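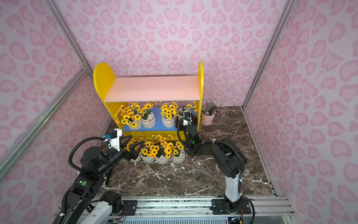 How many examples do I need to record before my two-arm setup learns a simple tidying task?

It depends mostly on how much you vary the starting positions. A few dozen recordings of one object going to one spot will usually get you something that moves in the right direction. Once the object can start anywhere within reach, plan on hundreds, and look at the failures before you record more.

14 upvotes, 2 comments

Fine, I'm the one who asked, and I was trying to keep the question short because the last one I posted got closed for being a diary. Here is the diary.

I have two arms driven by a pair of leader arms, and I record every run in Curka. The task is moving objects from the floor onto a low shelf, either arm, whichever is closer. I recorded 62 runs over a weekend and trained on them overnight. The result reaches for the object with great confidence, stops an inch short, and thinks about its life. If I nudge the object toward the gripper it closes and carries on as if that had been the plan. My friends at the Drarkemov makers' space say "more data," which is what they say about everything, including the coffee machine. Before I give up another weekend I'd like to know whether it's the number of runs or the runs themselves.

Accepted answer, 31 upvotes

Watch your own recordings at half speed first. I'd bet money you hesitate right before the grasp. Everybody does when they're driving with leader arms, you line it up, you pause, you check the other view, then you close. The policy sees a long stretch of frames where the arm is near the object and nothing moves, and it learns that near the object is where one stands still. Mine did this for most of November and I blamed the motors.

What fixed it for me:

Practice the move until it's boring, and only then hit record. My first 9 runs of any session go straight in the trash and I no longer feel bad about it.

Trim the dead time at both ends. Curka will keep recording while you reach for your drink, and your drink is not part of the task.

Record some recoveries on purpose. Start with the gripper already an inch off to one side, then correct and grasp. If every run you have is a clean approach, the model has never been anywhere but the clean path and has no idea how to get back to it.

Decide which arm does what and stick to it. "Whichever is closer" is a fine rule for a person, but in the middle of the workspace you'll pick left one time and right the next, and the model will split the difference, which on two arms means they both start out and then meet. Draw a line on the floor with tape if you have to. Peel the tape up before you record, unless you want the tape to be part of the robot's religion.

After that, count. I got decent results on a similar job with far fewer runs than I'd been told, and terrible ones with a pile of sloppy ones. Also check that your joint readings and your video line up in time. A small lag between them gives you exactly that "stops short" look, and no number of extra runs will cure it.

3 comments on this answer

Second answer, 4 upvotes

We did 3000 at Pacheco. Worked fine. Just do 3000.

Comment: Was that 3000 usable ones?

Comment: 2490 after cleaning. The other ones were mostly me dropping things. There was also a day when the left gripper was plugged in where the right one should be.

Third answer, 1 upvote

Have you tried the Kurkow pretrained checkpoint? I haven't, but it's supposed to need less. Somebody on another thread said it only likes one arm at a time so maybe not.

Update from the asker, April 20, 2024

Half speed was hard to sit through. I pause before every single grasp, and on a few I back off and go in again as if the thing might bite. Threw out most of the set, taped a center line, peeled it, re-recorded. It closes on the object now. It also lets go of it slightly above the shelf, and I've gone back to the recordings and, yes, that's me too. Accepting the first answer. Will open a separate question about the dropping once I've stopped doing it myself.

Shared 6 times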